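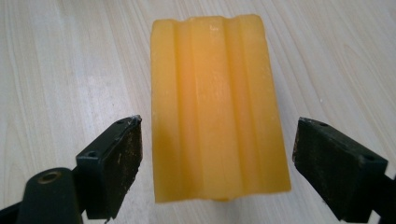 Eero Ojala preguntó al final de la clase pasada si un bloque con surcos se gasta antes que uno liso. La respuesta corta es que depende del secado, y por eso empezamos hoy con la forma.

Apuntes 4. Forma y superficie de los bloques moldeados

353 visitas - 16 comentarios

Un bloque con dos surcos a lo largo y tres bandas elevadas tiene más superficie que uno liso del mismo peso. Si es jabón, el agua entra en contacto con más material. También el aire, cuando la pieza descansa. En cera de modelar, el surco sirve sobre todo para el agarre.

Términos que usaremos:
Banda: la parte elevada entre surcos o junto al borde.
Surco: el canal. Se mide la profundidad en el centro, no en la pared.
Corte: la cara donde la barra fue separada. Un corte limpio sigue el perfil de las bandas con ondas suaves.

El color engaña un poco. En un material algo translúcido, el mismo naranja parece mostaza donde hay menos luz - no anoten dos colores sin girar antes la pieza. Las marcas pálidas pequeñas se anotan como "roce" y se indica la banda.

Práctica: cada pareja recibe una barra de 500 gramos. Dibujen el perfil del extremo a tamaño real y midan el ancho arriba y abajo, porque muchas piezas no son rectangulares exactas. Entreguen el dibujo a Elsa Honkanen antes de la próxima sesión.

Compartido 737 veces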